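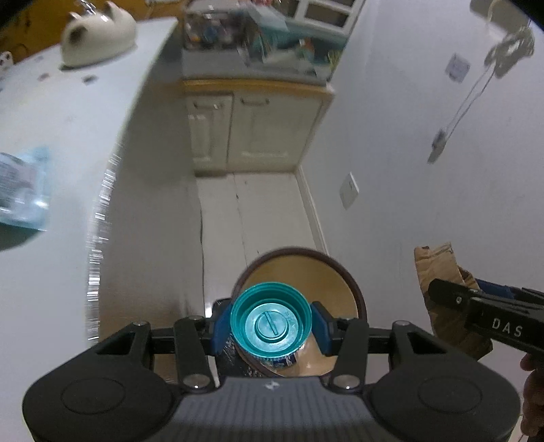

Teal cap, printed label.

Notes for the Cutdale talk, Sunday, March 31, 2019

Okay, start with the parish registers and go slow, people will be writing. I got into all this through a box of old burial books from Trudlow, and I still think they're the best reading in the county (say it, someone always laughs). The first book has 2442 entries. The second has 2613, and the handwriting is so much worse!

Ask who has family from Trudlow. Wait for hands.

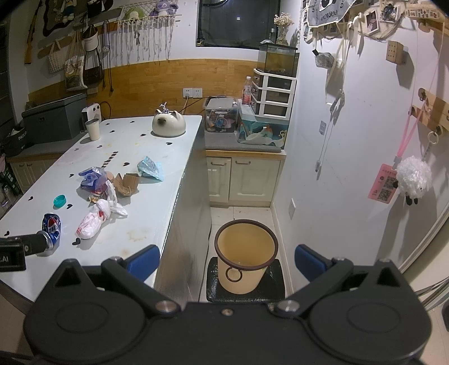

Then go into the mill street names. Vieira Row shows up in the rate books for nearly 60 years and then it's gone — no demolition notice, no renaming that I can find. My guess is the houses got folded into Zanik Street, and the numbering on the later map sort of backs me up. Don't oversell it. Somebody in the room may know better, and I'd love that.

Read the bit from the baker's ledger here. Do the voice if it's a friendly crowd.
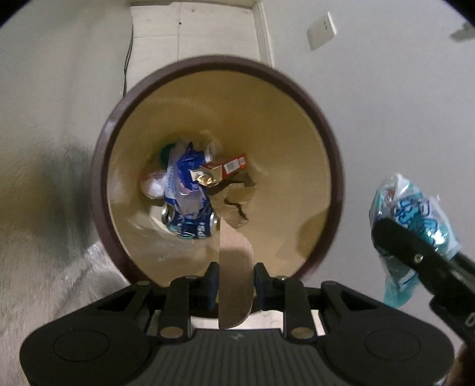

Looking down into the wastebasket: cans, a cigarette box, some cardboard.

Next part is how to search the burial books yourself. Spellings are all over the place, so try the name out loud first. Check two years either side of the date your grandmother gave you — mine was off by more than that. Mention the index, which I hope to have typed up by September.

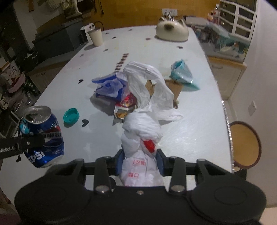
Knotted white bag with red printing.

If there's time, the flood story. If not, skip to questions and pass the sign-up sheet, left side of the room first.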